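Serkport Tool and Edge Forum
Heat Treatment and Finishing
Topic: Quench oil temperature for small carbon steel blades

Vodiddale_Forge
I should be grateful for members' guidance on quenching. Our workshop produces a short kitchen knife in plain high-carbon steel. Of the last 25 blades, 12 warped in the oil and two cracked near the heel. The oil is used at room temperature, and in February our room is very cold. The steel is supplied by Nakaro as flat bar. Should the oil be warmed before use?

Moderator (A. Tanner)
Members are reminded to state the thickness of the blade at the edge before heat treatment. Advice given without it is of limited use.

Vodiddale_Forge
My apologies. The edge is left at the thickness of a small coin, and the spine is three times that.

laibench
Warm the oil. Cold oil is thick and carries the heat away more slowly, which surprises many people. Please also confirm that the blades go in point first and are not moved from side to side.

Harrow Lane Cutlery
I must disagree in part with laibench. Warm oil is good practice, but it will not cure 12 bent blades. In our experience the fault lies in uneven grinding before the quench. If one side has been ground thinner than the other, the blade will pull. We check each one against a straight edge and return any that fail to the grinder.

laibench
I do not dispute the point on grinding. The cracks at the heel are another matter. A sharp inside corner at that place will crack whatever the grinding, and it should be rounded with a file beforehand.

Vodiddale_Forge
The corner is indeed sharp. We shall round it on the next batch. May I also ask about tempering? We give one hour in a kitchen oven, once.

Harrow Lane Cutlery
Once is insufficient. Two periods of two hours each, with the blade allowed to cool fully between them. Do not rely on the dial of a domestic oven. Place a separate thermometer beside the blades.
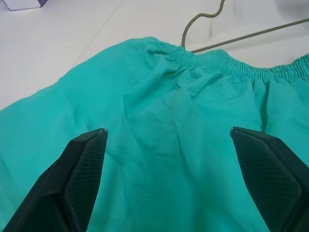
oldtongs
I would ask the original poster not to change everything at once. Warm the oil for one batch and leave the grinding as it is. Then correct the grinding. Otherwise the cause will never be known.

Harrow Lane Cutlery
With respect, that is a costly way to learn. A small workshop cannot spoil a second batch for the sake of a tidy record.

Moderator (A. Tanner)
Both views are noted. Questions about bar supplied by Nakaro should go to the Materials section. Vodiddale_Forge is invited to report the results of the next batch in this topic.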